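Pikcombe Medical Bills Fund — Your Questions
Home | Give | Ask for Help | FAQ

Your Questions, Answered by Me

Hi, I'm Emmett Rosenthal, and I answer the mail for the Fund. I get the same questions a lot, so I put them on one page. If yours is missing, write to me and I'll add it.

Who can ask for help?

Anybody who lives in Pikcombe or Cullitz and has a hospital bill they can't cover. You don't have to be out of work, and you don't have to be a member of anything. Kids need a parent or guardian to sign the form.

I live in Gallegos. Am I out of luck?

For now, yes, and I'm sorry. We get a lot of letters from Gallegos and I hate writing back with a no. We're talking about it for next year.

How much do you give?

Most grants are $300. We can go higher when a family has had two hospital stays close together, and the biggest check we've written so far was $2,069. It's a grant, so please don't send it back! (One lady in Cullitz did, twice.)

What kinds of bills do you pay?

Surgery, overnight stays, tests, ambulance rides, and the follow-up visits too, which people forget to send in. Prescriptions are fine if they came out of the same illness. We don't do dental or eyeglasses.

If your operation hasn't happened yet, send the written estimate from the hospital's billing office. I can't start on a guess over the phone, even a good one.

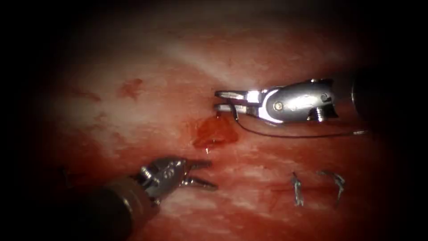 Do you pay me or the hospital?

The hospital, nearly always. We mail the check with your account number on it, so copy that number carefully — I've chased a few that were off by one digit and it's no fun. If you already paid the bill yourself, send the receipt and the check comes to you.

How long does it take?

We read requests twice a month. In October we got 40 of them and fell behind, and we're still catching up. If a collection agency is calling you, write that in big letters at the top of the form and I'll move it up the pile.

Will my name go on the web site?

Only if you say so. Some families like to post their story and a picture, and it does bring in gifts. Others want it kept quiet. The box is on page two of the form, and leaving it blank means no.

Can I give to one certain family?

You can! Write the name from their story page on your check. Anything left over once their bill is paid goes into the general fund.

What's Wikimum?

Our phone list of moms who've been through a long hospital stay with a child and are happy to talk. It's free, and you don't need a grant to use it. Ask me and I'll have one of them call you.

Page last changed 11/19/00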